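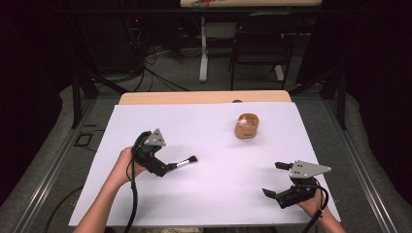 Does mixing in handheld gripper demos help a brush policy?

Asked in Learning from Demonstration, 1,466 views

We're training a policy to pick up a small paintbrush and dip it in a cup. I have 52 teleoperated episodes on the real arm and could collect loads more with a pair of handheld grippers, one per hand. Has anyone here mixed the two? I'm worried the handheld ones will swamp the teleop ones. Running on the Valtby codebase if that matters.

Answer 1 (accepted)

Yes, and I love this method! We did it at Zalundale in January with 2,000 handheld episodes and a small pile of teleop. What worked for us was sampling per batch, half and half, whatever the dataset sizes. Straight concatenation gave us a policy that approached the brush beautifully and then closed too early, as people squeeze faster than our arm does. Resampling the handheld actions to the arm's speed fixed most of that.

Also check your gripper width calibration before anything else. Brush handles are thin and ours was out by 2 mm, so half the grasps were labelled as fully shut. Such a satisfying bug to find!

Answer 2

Works fine on Enix, just train longer.

Answer 3

Seconding the half and half sampling. I'd add: vary where the cup stands. Ours hardly moved between episodes and the policy dipped at the same spot wherever we put it. Haven't tried the Bauerfeind loader yet, would like to hear from someone who has.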